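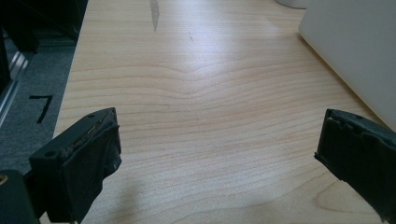
Die beiden Greiferfinger über dem Tisch, links auf dem Teppich die 7

3 Kommentare · 13-mal geteilt

Betreff: Re: Offener Nachmittag bei Torkard – wer war dort?

Liebe Liste,

Siiri Navickas schrieb:
> Hallo zusammen, ich habe es im April leider nicht zum offenen
> Nachmittag bei Torkard geschafft. War jemand von euch da und mag
> ein bisschen erzählen? Mich würde vor allem interessieren, ob man
> den Handgreifer selbst in die Hand nehmen durfte, und ob sich die
> Fahrt mit einer Schulklasse lohnt.
> Viele Grüße, Siiri

Liebe Siiri, ja, ich war da, und ich erzähle gern (wer mich kennt, weiß, dass es dann etwas länger wird, also holt euch ruhig einen Kaffee)!

Ich bin mit dem Bus über Irnum gefahren und kam natürlich prompt zu spät, die Begrüßung war schon vorbei. Macht aber nichts, man wurde sehr freundlich in eine der kleinen Gruppen gesteckt. Wir waren zu sechst, und unser Begleiter, ein Herr Jelínek, hatte eine Engelsgeduld mit uns. Und um deine wichtigste Frage gleich zu beantworten: Ja, man durfte! Jeder kam an die Reihe, und ich gebe zu, dass ich mich ein zweites Mal angestellt habe.

Was mich am meisten überrascht hat, war, wie gebraucht das Werkzeug aussieht. Man stellt sich ja immer alles blitzblank vor, und dann sind die Beläge innen an den Fingern ganz abgewetzt, am oberen Rand ausgefranst und beim linken schon bräunlich. Mir war das sehr sympathisch, meine Gartenschere sieht nicht besser aus. Jelínek meinte, sie hätten damit inzwischen etwa 1.000 Durchgänge aufgenommen, und gewechselt wird erst, wenn etwas wegrutscht.
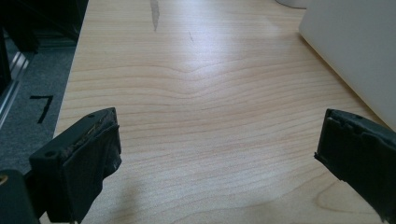

Geübt haben wir erst einmal ganz ohne Gegenstand, nur das Heranführen an den Tisch, schön langsam und ohne Zittern. Das klingt nach nichts, ist aber erstaunlich anstrengend im Handgelenk, und ich habe danach mit ganz anderem Respekt auf die Leute geschaut, die das den halben Tag lang machen. Die helle Tischplatte hat übrigens eine wunderschöne Maserung, ich habe beim Üben immer wieder auf den Bogen in der Mitte gestarrt, statt aufzupassen, und wurde dafür zweimal freundlich ermahnt.

Später gab es noch einen kurzen Vortrag über das Projekt Burkeo, von dem ich ehrlicherweise nur die Hälfte verstanden habe, und hinterher Streuselkuchen, den ich vollständig verstanden habe.

Zur Schulklasse: Ich würde in zwei Gruppen kommen, sonst stehen die Kinder zu lange herum. Ab der siebten Klasse, denke ich, ist es genau richtig. Meldet euch vorher an, der letzte Bus zurück nach Irnum fährt um kurz nach sechs.

Falls du hinfährst, Siiri, sag mir bitte Bescheid, ich käme sofort wieder mit!

Herzliche Grüße in die Runde
Annegret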